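I finally got to drive a robot arm in a kitchen, and I have been talking about it at dinner ever since. So now it's your turn!

Some background first. Last May I joined a small group that meets above the bike shop in Grerport to work on something called Grirovach. The idea is to teach a robot arm kitchen chores by doing them yourself, over and over, while the computer keeps a record of every move. No code from me at all (lucky for everyone). You hold a controller, you move your hand, and the arm follows. When you have done the job enough times, the recordings go into training and the arm has a try on its own.

We do all of it in a simulated kitchen. I was a little let down when I first heard that, because I had pictured myself standing at a real stove with a real machine next to me. That feeling lasted maybe ten minutes. You can knock things over all evening and then press one button and the kitchen is back the way it was. I pressed that button a LOT.
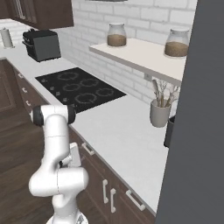
Posted by Kulap Rojanasak
Filed under: Robots, Learning Things
Evening, with tea

The kitchens come in different layouts, and this one is my favorite, with the black cooktop set into the white counter and the two jars up on the shelf. The arm is waiting at the counter for me to take over. I like the jars because they make you think about height, and I like the utensil holder because it is packed so full that you have to plan your way around it.

My first job was simple on paper: reach over the cooktop, get hold of one utensil, lift it out and put it down on the counter. With my own hand I'd do that while reading a recipe and talking to my sister. With the controller I overshot, then I undershot, then I got the gripper turned the wrong way and had to twist my whole wrist around like I was trying to look at the back of my own elbow. When I finally got the thing out and set down I yelled, and somebody downstairs in the bike shop yelled back.

Kálmán Fekete was teaching me that night and he gave me the best tip I've had so far, which was to slow down before I got close. I had been rushing the long reach and then stopping dead near the holder to think. He said the arm learns the stopping too. If I freeze for three seconds every time I'm about to grab something, I'm teaching it to freeze for three seconds. I had never thought about how much of what I do with my hands is hesitation!

So now I practice the move a few times with recording off, and I only start saving when I know where I'm going. I throw out the bad ones. We keep a few where the grab misses and the driver goes back for it smoothly, because the arm is going to miss sometimes and it needs to have seen what comes next. The ones where I panic and wave around go straight in the trash.

I've saved 63 good runs of the utensil job so far. The group wants 599 of them between all of us before the next training round, and Kálmán has a bigger number, 2,000, written on the whiteboard for the whole set of chores. I do mine in batches after supper. Past an hour my hand gets sloppy and I can see it in the playback, so I stop.

The camera view took some getting used to as well. From where I was looking, the forearm of the robot hides part of its own gripper, and a big dark panel fills the whole right side. I kept leaning sideways in my chair to see around it (this does nothing). Switching to a second view helps for the final bit, though I still like to start from this one because I can see most of the cooktop and judge how far I have to go.

A few people have asked what you need to get started. For our setup it's a hand controller, a decent computer and some patience. I borrowed my controller from the group for the first month and then bought a used one. If you play video games you'll have a head start on the buttons, and you may have to unlearn the speed.

Next up for me is opening one of the lower cabinets by its bar handle. Kálmán says doors are harder than anything I've done because you have to follow the swing and not fight it. I tried it twice last night and let go too early both times. I'll write again when I've got one open all the way.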